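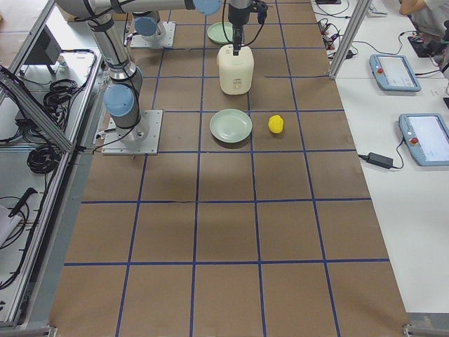 Figure 1. Rice cooker, two plates and yellow piece on the gridded table, layout C.

Where Should the Rice Cooker Go? Placing Objects on a Shared Serving Table

Project report, Home and Workspace Design II
Group members: Duyên Mai, Shahzad Qureshi, Cường Tô, Thongchai Thongdee

1. Background

The dining room in Plekance Hall has one long table that residents use for group meals. The rice cooker usually ends up wherever the last person put it down. Plates get stacked beside it or on the far side of it, and people reach across each other to get to them. At the start of the term we asked residents what bothered them about group meals, and the serving table came up more than the food did.

We decided to look at one small part of the problem: where the cooker should stand in relation to the plates, and how much of the table should be kept free for people to set down what they are carrying. We did not look at seating, cleaning up or the number of dishes served.

2. Setting up the table

We worked on a long table covered in brown kraft paper. The paper let us write on the surface and change it when it tore. On top of it we laid a grid in dark blue tape, five columns across, with the rows running the length of the table. Each cell got a letter for its column and a number for its row in our notes. Row 1 is the far end.

Laying the tape took longer than planned. Our first lines were put down by eye from one end and drifted badly by the middle, so we pulled them up and started again with marks along both edges. The lines in the final grid are still slightly uneven. We decided this was acceptable, as we recorded positions only by cell and never by distance. The paper also wrinkled in places when the tape was pressed down. Anyone repeating this should tape the paper flat along its edges before starting the grid.

3. Objects

We kept the set small so that each layout could be put back quickly.

Rice cooker: cream-colored, electric, with the buttons on the front. It weighs 3,581 grams without rice. We used it cold and unplugged in all sessions.

Plates: round, pale green, with a shallow rim. We chose them because they are close to the ones in the Plekance kitchen.

Yellow piece: a small item standing in for anything loose that ends up on a serving table, such as fruit or a sauce packet.

For the serving sessions we put 1,340 grams of dry rice in the cooker so that people had something to scoop. Dry rice does not behave like cooked rice, and this is discussed in section 6.

4. Layouts

Layout A had the cooker in the row nearest the person serving, with both plates behind it.

Layout B had the cooker in the middle of the table and a plate on each side of it.

Layout C is the one in Figure 1. The cooker is in the second row from the far end, near the center of the table. One plate is directly behind it, and the other is directly in front. The yellow piece is in the cell to the right of the front plate. The near half of the table is kept clear of dishes.

Layout C came from Thongchai, who pointed out that a person arriving at the table often has a cup or a bowl in one hand and needs somewhere to put it before doing anything else. Layouts A and B both left the free space at the far end, where it was no use to the person standing at the near end.

5. Sessions and results

We invited residents to try all three layouts. Of those who signed up, 21 finished all three. Each person was asked to walk up with a bowl, take a plate, serve one scoop of rice and leave with both. One of us watched and wrote down reaches over the cooker, items moved out of the way, and anything the person said. The order of layouts was changed from person to person. Sessions were kept to 60 minutes so that whoever was taking notes did not get tired.

Layout A had the shortest walk to the cooker, and people liked it for that. It also had the most reaching. Almost everyone leaned over the cooker lid to get to a plate, and with a hot cooker that would put a forearm in the steam.

Layout B had very little reaching over the cooker. The trouble was the bowl. With dishes spread through the middle rows, people put their bowl down wherever it fit, and in several cases this was on top of a tape line right beside a plate, which they then bumped.

Layout C had people using the front plate and ignoring the back one. The clear half was used as Thongchai expected: bowls went down there first and were picked up on the way out. The main complaint was distance. Shorter residents serving from the near end had to walk along the side of the table to reach the cooker. Two people picked up the yellow piece and moved it away from the plate without being asked.

When asked which layout they would want at a group meal, most chose C, and A came second.

6. Problems with the study

Dry rice pours off the scoop and made people move more slowly than they would at dinner. Everyone served alone, while at a real meal there is a line. We also never tested a cooker with a cord running to an outlet. Khôi Phí, our lab instructor, raised this at the midterm review, and it matters for layout C in particular: the cooker's place depends on which end of the table is closer to the wall.

7. Recommendations for Plekance Hall

Keep the cooker toward the far end of the table, with the plates in front of it and none behind. Leave the near half free. Move small loose items to a side table. Before the December group meal we would like to mark the cooker's place with a single square of tape - a full grid is not needed for daily use - and check after a few weeks whether it is still being put back there.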